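How I Catch Up on a Daytime Soap Without Losing My Mind

So you want to jump into a daytime soap that's been running since before you could walk. Good for you! I did it last December with Avwood, which was sitting at episode 1450 when I started, and I'm now fully caught up at 1508 and yelling at my TV with everybody else.

First, don't start at episode one. Please. I tried that with Suvarna years ago and gave up somewhere in a very long hospital coma. Pick a recent wedding, funeral or trial and start a couple of episodes before it. The whole cast shows up for those, everybody is mad at everybody, and they say each other's full names a lot (so handy!).

Next, make a family chart. I use the back of a big desk calendar page and a pencil, and you do want a pencil, because somebody's dad is going to change. Write down who's married, who used to be married and who thinks they're married. My Avwood chart has 13 people on it and I left off the cousins.

Then decide how you feel about spoilers. I read them first thing in the morning with coffee, usually the weekly ones, and then I watch the episode at night. If a spoiler says two characters "have a tense talk," that's one scene, maybe two, and you can fold laundry through the rest. If it says "a shocking return," sit down and put the socks away.

About skipping: you can skip a storyline, but skip the whole thing. I dropped the vineyard lawsuit on Avwood and haven't missed it. What gets confusing is watching every third scene of something, and then you're wondering why the judge is crying.

When you do get lost, look for the recap scene. Every soap has one, and it's usually two people in a kitchen telling each other stuff they both already know. On Avwood it tends to land in the first episode of the week. Watch that one all the way through, even if you're behind on everything else.

Last thing, keep a note on your phone with the episode you stopped on. I fell asleep during Sitau once, lost my place and saw a baby get kidnapped before it was born. Next up for me is Nirker, which just hit 1816, so I'd better go sharpen that pencil!

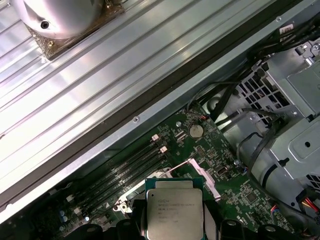

Ribbed aluminum panel with a dark gray strip along its edge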